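Skeltberg Brings Robotic Table Clearing to Its Sesosgate Workplace

SESOSGATE, March — Skeltberg today announced that its Brova program, which uses a two-armed robot to clear and pack tabletop items, will move into daily use at the company's Sesosgate site. The decision follows a trial of 19 weeks and extensive discussion with the 220 employees who work there.

Under the program, the robot takes on the repetitive handling of bowls, cups and food items at tables and packing stations. Employees will continue to set up each station, check finished bags and decide when a task should be stopped.

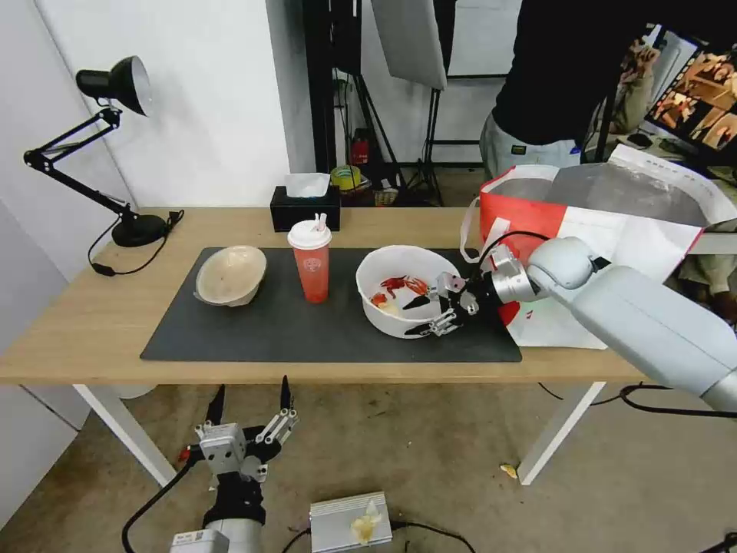
"Our staff told us plainly which parts of the day wore them out," said Catinca Radu, director of operations at Skeltberg. "Reaching across a table hundreds of times per shift was at the top of that list. We have listened, and we have planned the change with them."

No positions will be removed as a result of the program. Six employees have already moved into new operator roles, and 20 more will begin paid training this spring. Operators work a shorter rotation — two hours at the station, followed by other duties — and report faults directly to the engineering team.

Malathi Chettiar, a former packing lead who now trains operators, said the new work calls for a different kind of attention. "You learn to watch the grip and the path of the arm. People who packed by hand for years notice a problem very early."
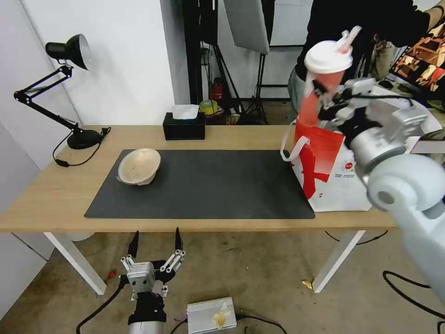 The robot's right hand holds a lidded drink cup above a shopping bag.

Skeltberg will review workloads and injury reports at Sesosgate after the first six months of daily use. A decision on extending the program to the Hodoroagă site will follow that review.

Media contact: Kenna Mowat, Skeltberg Communications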